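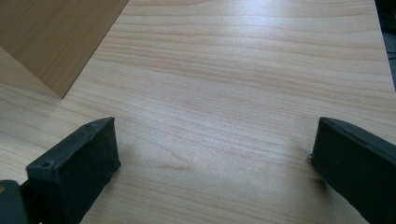

Jitescombe hand-held gripper, fingers open over the bench.

Jitescombe hand-held gripper - replacement finger pads, pack of 2

I sell these because I got fed up with dropping things! My own gripper came from the first Brøndum batch, and for months it behaved beautifully. Then one October it started letting go of boards halfway through a lift. No warning, no error light, just a slow slide and then a bang on the bench (and once on my foot, which is how I came to own better shoes).

I blamed the motor, then the cable, then myself. The fault was in the pads. The old ones were glued on, and the glue creeps when the fingers have been squeezing hard for a while, so the pad moves and takes your board with it. If yours has a serial number under 83, please stop lifting anything heavy with it until you've changed them.

The new pads are screwed on, so there's no glue to give way. Each one is 40 mm long and fits either side. Switch off and unplug before you start - the fingers can snap shut if you nudge the trigger, and they do pinch. Do the screws up by hand until they're snug and then stop, please, as I've stripped a couple by being keen.

I ran my set for over 100 lifts at the Bumport workshop before putting them up for sale, and had no slips. Have a look at the tips every so often all the same, and trim any stray fibres with nail scissors.

Won't fit the Cisstead model, sorry, the holes are in a different place. Screws included, screwdriver not. Drop me a line if you're unsure which one you've got.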